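The Cable Drawer, and What Came Out of It

If you have been by the Resthorpe workroom lately, you will know the drawer I mean. It is the wide one under the window, the one that sticks, and for as long as I have had a key to the building it has been where cables go when someone finishes with them and can't think where else to put them. In February I finally pulled the whole thing out, carried it across the room in both arms like a tray of cakes, and decided that I would get to the bottom of it if it took all afternoon. It took 2 afternoons and most of a pot of tea, and I enjoyed it a good deal more than I expected to!

My first piece of advice is to find a big table and clear it properly. I tried doing this at home once on the corner of the kitchen counter, between the toaster and the mail, and I gave up after ten minutes with a worse knot than I started with. A tangle needs space to spread out. Wood is nice for it – you can see every strand against the grain, and the cable slides when you want it to slide.
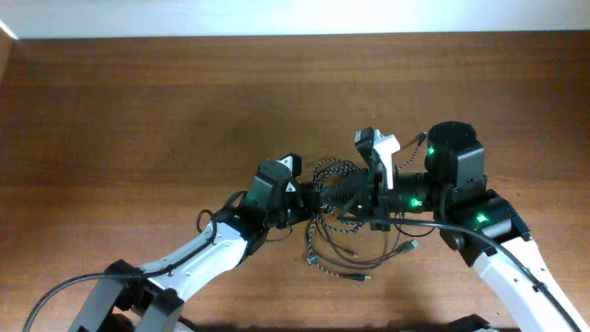

Braided cables in a loose tangle on the big wooden table.

The second piece of advice, and I'm afraid I learned this one the slow way, is not to pull. When you see an end sticking out of a knot it is very tempting to take hold of it and tug, and for a second or two it feels like you are getting somewhere. Then everything tightens up and you are left with a lump the size of a walnut. What works much better is to loosen from the middle. Put your fingers into the thick part and ease the strands away from each other until the whole bundle is airy and a bit floppy, and only then go looking for an end. Once you have one, follow it back through the loops one at a time, over or under, and lay the free part well off to the side where it can't wander back in.

Braided cables are a special case. They look very handsome and they last for years, but the weave grips. Two plastic cables will slip past each other with a bit of a wiggle, and two braided ones will hold on like old friends at a bus station. I go slower with those, and I roll the cable lightly between finger and thumb as it comes through the loop, which seems to help it let go.
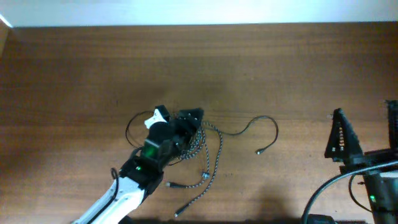
Maeve Egan, who was in that day mending a lampshade and very kindly put up with my muttering, taught me the over-under coil, and I have been doing it ever since. You make one loop the ordinary way, then turn your wrist so that the next loop goes in backward, and you keep alternating until you reach the end. It feels wrong for the first few tries (mine looked like a bird's nest) and then your hand just gets it. A cable coiled like that will lie flat and shake out straight when you want it, without the twists that start the trouble in the first place.

For ties, I use strips of soft cotton cut from an old pillowcase. Rubber bands go brittle and leave a mark, and those little wire ties always seem to end up on the floor. Tie the strip at one spot only, with a bow, and write on the tail of it what the cable is for. A laundry pen works well.

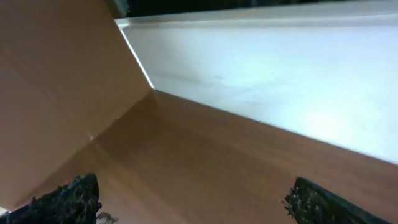 Then there is the matter of where it all lives afterward. I have come around to plain boxes, and fairly shallow ones, so that nothing gets buried. One for charging cables, one for long extension leads, and one for the mysteries, which I am giving until summer to be claimed. If you are missing something, please come and have a look through that last one before then. The drawer itself has gone back under the window with wrapping paper in it, and it still sticks, so lift it a little as you pull.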